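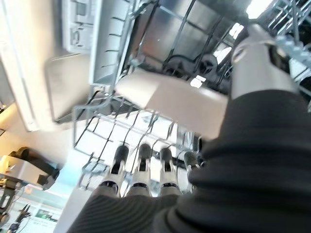 The dryer stops early on mixed loads and leaves anything heavy damp in the middle. It is a Wolard condenser model, bought from Brason, and it has been in the utility room since April. Shirts and pillowcases come out fine on Cupboard Dry. Thick ribbed knit is the problem, the kind that sits in deep folds like the black sleeve in the photo: the outside of each fold feels dry and the inside doesn't. The display goes to End with no error code and the drum keeps turning over for the anti-crease stage as normal.

Status: closed
Opened: 6th October
Category: Laundry appliances / drying results
Product: Wolard condenser dryer, vented door, front filter

What I have tried before opening this ticket:
Cleaned the door filter after every load.
Emptied the tank each time, although it was only about half full.
Changed from Cupboard Dry to Extra Dry. The programme ran longer but the cuffs and waistbands were still damp.
Ran the timed programme for 70 minutes. Everything dried, but the thin things came out very hot and creased.

I would like it to work on the automatic programme. The timed one uses more electricity than it needs to and I have to guess.

Reply from support
Thank you for the details. The automatic programmes use two metal strips inside the drum, just below the door opening. Damp fabric touching both strips tells the machine to carry on. When the surface of the load is dry the machine takes the whole load as dry, so heavy items mixed with light ones are a common cause of what you describe. A coating on the strips can make it worse.

Please do the following and reply with the results.
1. Switch off at the wall. Wipe both strips with a cloth and a little white vinegar, then with a clean damp cloth. Do not use a scouring pad.
2. Take out the heat exchanger behind the lower flap and rinse it under the tap from the back to the front. Let it drain before you put it back.
3. Tell us the spin speed you use on the washing machine and whether you use fabric softener.
4. Run one load of heavy items only, no more than half a drum.

Customer update
Strips wiped. There was a grey film on the cloth, more on the left one than the right. The heat exchanger had fluff along the front edge, now rinsed. One of the two locking levers is stiff and has to be pushed past a click before the flap will shut.

Washing machine spin was on the wool setting, which is low. I can't find the exact speed in the booklet. Softener is Rirkenis, a full cap.

Heavy load only, half a drum: better. Jumpers dry except under the arms of one. The programme started at 82 minutes on the display and went up by 20 part way through, which it has never done before.

Reply from support
The time going up is correct. The first figure is an estimate and the machine alters it once the strips have taken some readings. It probably means they are reading the load properly again.

Two more changes to make. Leave out the softener for the next few washes, as it can leave a film on the strips. Then turn heavy knitwear inside out and unroll the sleeves and cuffs before loading. Rolled cuffs are several layers deep and the air can't get between them.

Please also check the care labels. Anything marked wool should not go in on Cupboard Dry at all. Use the Wool Finish programme for a few minutes only and then dry flat.

Customer update
Labels checked. Most of it is 100% cotton and one or two are an acrylic mix. The one with damp underarms is lambswool, so that now goes on the airer.

Cotton things have been moved to a normal wash with a higher spin. No softener. Three loads since then, all on Cupboard Dry, all with the cuffs unrolled. No damp patches in the first two. In the third I mixed in a pair of jeans and the pockets were slightly damp, which I can live with.

The stiff lever is still stiff. Gourlay came out to look at the boiler and the fitter had a look while he was there - he thought the rubber seal on the flap was sitting proud on one side. I pressed it back in along the whole length and it now shuts more easily, still with the click.

Reply from support
The click is normal on that model. If you see water or warm air coming from around the flap, stop using the dryer and open a new ticket quoting this one. A replacement seal can be ordered through Brason, under the spare parts section for your model, and is fitted without tools.

Please wipe the strips once a month. Closing this ticket as resolved.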